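Subject: Re: [small-shops] Thank-you notes, are they worth the time?
Date: 08/04/2018
From: Ita Keane

Hi everybody,

I meant to answer this last night and then fell asleep on the couch with the laptop open, so forgive me if someone has covered it by now.

On the list, Requena Framing wrote:

> We have been sending a handwritten card with every order for a
> year and I'm starting to wonder. It eats up most of an evening.
> My business partner thinks a nice printed slip would do the same
> job. Does anybody have real numbers on whether customers notice?
> And if you do write them, what on earth do you say the third time
> the same person orders?

I have numbers! Small ones, from one stationery shop, so please don't build a business plan on them. In January I went back through our order book and pulled the people who bought from us for the first time last year. We had 262 who got a handwritten card and 200 who got the printed slip (that was the stretch when my wrist was bad and I gave up writing anything). From the card group, 66 have come back at least once. I was all set to tell you how many of the slip people came back, but I switched from the old order book to Piranano in the middle of that stretch and half of them imported with no purchase date, so I don't trust the figure and I'm not going to quote it. It was lower. That's as far as I'll go.

What I can tell you for sure is that people write back to the cards. I get emails, I get photos of the card stuck on a fridge, and one lady in Juvov mailed me a card thanking me for my card, which I then felt I had to answer, and you can see how that might go on forever. The slip got me one email the whole time, and that was to point out a typo in our phone number.
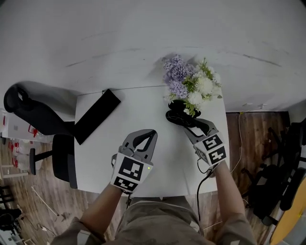

Requena asked on the phone whether any of that goodwill turns into money, seeing that a lady who sends you a card has not necessarily bought a second box of envelopes, and said that an evening a week is still an evening a week. Fair enough! I don't have a good answer except that I like my customers better when I've written their names out by hand. I think it shows when they call. I'm more patient with the grumpy ones, for a start.

As for what to say the third time: keep it short and mention something from the order. "Hope the green ink works out" is plenty. I used to try to be clever and it took me ten minutes a card, and now I do two lines and sign it. If I truly can't think of anything I ask a question, something like what they're using the paper for, and quite a few of them tell me. That's how we ended up stocking the heavier envelopes, by the way, so there's one bit of money for you.

A few practical things, since people asked for those earlier in the thread:

I buy plain cards 600 at a time. The smaller packs cost nearly double per card and you always run out the week before the holidays.

Write them before you pack. I did it the other way for months and kept slicing open boxes I'd already taped.

Don't put a discount code in the card. I tried it for one season and the replies stopped, people just used the code. Zelta does it the other way, I think, with the code in a follow-up email a couple of weeks later, and maybe someone from there can say how that's gone. I'd be curious.

And if your handwriting is awful, do it anyway. Mine looks like a spider fell in the inkwell and I've had exactly one complaint, from my sister.

One question back to the list while I'm here. Does anybody send something to the people who return an order? I've been doing nothing, and it feels a little cold to refund someone and then go silent, but I can't come up with wording that doesn't sound like I'm begging them to reconsider. If you have a line that works I would love to steal it.

Ita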